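Ticket 2120 - Hand-guided demos: wrist yaw drifts between recording and playback
Project: Ivuldale tabletop tasks
Opened by: Emanuel Barbu
Assigned to: Dilruba Miah
Priority: normal
Status: closed, fixed in config

9 February 2025

Problem: Demonstrations recorded by moving the arm by hand play back with a yaw error at the wrist. Position is fine. The gripper arrives over the object where it should, but turned a few degrees clockwise. Round objects hide the error. Square ones do not. On the tangram task the fingers close on the corners of the frame and push it across the cloth.

Demonstrations recorded by remote control on the same station do not show it. Same arm, same playback script, same task list.

Steps to reproduce:
1. Start the Wunton recorder in hand-guide mode.
2. Guide the arm to a pre-grasp pose over the tangram and hold for two seconds.
3. Stop, home the arm, play back.
4. Compare the recorded and final joint 7 values.

Tried so far, no change: re-zeroed joint 7, restarted the controller, swapped the gripper cable, lowered playback speed to half. Playback at half speed gives the same offset, so I don't think it is tracking lag.

Layout B is the one in use for all of the failing runs. The tangram sits in the middle, turned so a corner points toward the operator, with the bell and the paper cup on the right and the noodle-like strands in their clear container on the left.

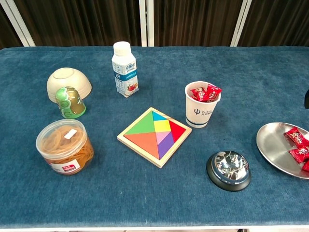 Dilruba Miah: Is the payload set the same in both modes? Hand-guide reads its own tool file. If the tool mass is wrong there, the arm sags a little against your hand and you correct for it without noticing. I would also like the raw log from one bad run, before the filter.

Emanuel Barbu: Raw log attached, run 56. Payload is the same in both files, I checked the numbers side by side. The filter is not the same. Remote control has the low-pass off. Hand-guide has it on, with a window of 2000 ms.

Dilruba Miah: That window is far too long. It averages the wrist turn with everything before it. If the operator turns the wrist at the end of the approach and then stops recording soon after, the filtered value never catches up. Position looks right only if you slow down early, which most people do when guiding by hand. Please set the window to 17 ms and record again. Hold the final pose for the same two seconds so the runs can be compared.

Emanuel Barbu: Done. Joint 7 now matches on playback within the encoder noise. Ran the tangram, the bell press and the cup on layout B. Fingers land flat on the sides of the frame. The motion is a bit rougher than before - you can see hand tremor in the slow parts - but the grasp holds.

Dilruba Miah: Tremor is acceptable for this task set. If it bothers the training side they can smooth offline, with a zero-phase filter that doesn't shift anything in time. The long window came in with the Zara profile in November and was copied to this station. I have corrected the profile and sent the change to Pangilinan for the second station.

Hand-guided runs made on this station under the old profile are marked "yaw suspect" in the index. Do not use them for square objects. Remote control runs are not affected and stay as they are.

Closing. Reopen if the offset shows up on any other joint.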